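My sweet tooth and the corner shop on Plorville Street

I grew up in a house where candy was a Sunday thing, so naturally I turned into an adult who has a drawer. You know the kind. It used to hold batteries and takeout menus, and now it holds licorice (mostly) and whatever my friend Ustyna brings back from visiting her mother.

Ustyna Nechyporuk is the reason I shop at Dovhaniuk at all. She dragged me in there back in March, when I was in a terrible mood about my car, and I walked out with 55 dollars' worth of snacks and no dinner. I regret nothing! It's a tiny place, two aisles and a freezer, and half the labels are in alphabets I can't read, so I buy by the picture and hope.

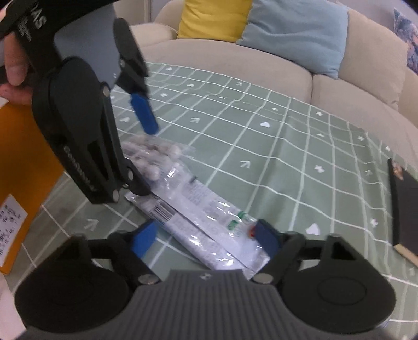
How I pick things

Badly, is the short answer. I go for anything shiny. Ustyna reads ingredients like a grown-up and I just shake the bag next to my ear. Last month I picked up what I was sure were cookies and they were dried fish, and I ate two of them before I admitted it. My neighbor's cat got the rest and now she waits on my step every morning, so that's my life now.

I do have one rule, and it's that I have to try the thing the same day. If it goes in the drawer unopened it's doomed. I found a caramel in there over the winter that had basically become part of the wood.

What I like best, though, is small hard candy you can make last through a whole phone call. My grandmother kept some in her coat pocket, always a bit linty, and she'd pass me one in church without looking down. I'd love to find those again. They tasted like anise and old gloves (in a good way, I swear) and I never learned what they were called.

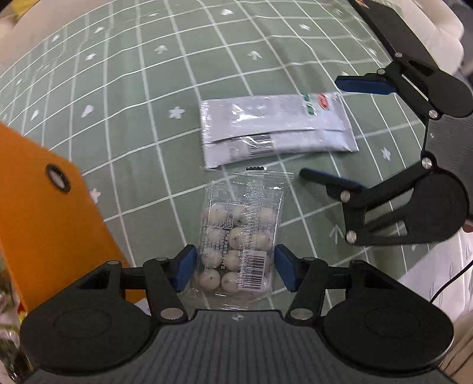 Swap night, if you're local

A few of us are getting together on 24th June to trade snacks at Blandine's place. Bring whatever you're hooked on, plus one thing you're scared of. Fergus is bringing salted licorice again, so be warned, and I'm bringing napkins and something from the freezer aisle.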